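From: Florencia Sepúlveda
To: parish reading list
Subject: Re: chapter two, and where are we meeting?

Nicanor Painemal wrote:
> I finished chapter two and I'm a little lost. Are we supposed to read the
> Scripture passages first or the commentary first? Also, did we settle on
> the Pereyra room or are we back in the hall? Celeste told me one thing and
> Uriel told me another.

Hi Nicanor, hi everybody,

Pereyra room, 7 in the evening, same as last month. Uriel was thinking of the choir, they have the hall until Advent.

As for the order, I go with Scripture first. I tried it the other way with chapter one and kept hearing the commentary in my head the whole time I was reading Genesis! Patricio does the opposite and gets plenty out of it, so please don't take me as the authority here (you all know I skipped the footnotes). If you only have time for one thing, read the part on Sabbath rest for the land. It starts on page 38 in the green edition and I think we could spend a whole evening on it. 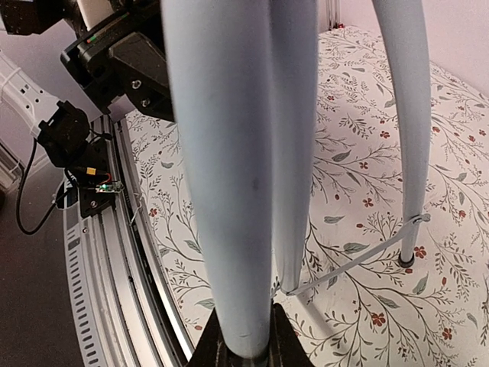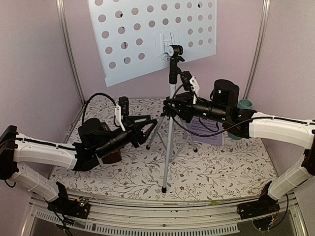 Furniture legs and, in the second one, the white board on its stand

I did want to push back a little on what Celeste said about stewardship - that it's too much of a manager's word. My grandmother would have used it about her bean rows and she never managed anybody in her life. But I see the point, and the author sort of agrees with her later on, so maybe hold that thought until chapter four.

Oh, and the closing prayer. Last time we ran long and people were putting coats on during it. Could we stop talking by 8:30 and do the psalm properly? I'd like Psalm 104 if no one minds, we can split the verses between the two sides of the table.

We can take up to 14 in that room, so if you've been meaning to invite a neighbor, go ahead. I have 2 spare copies of the book and Patricio has the discussion sheets for November. Nicanor, do you still need a ride? I'm coming down past your street anyway.

Blessings,
Florencia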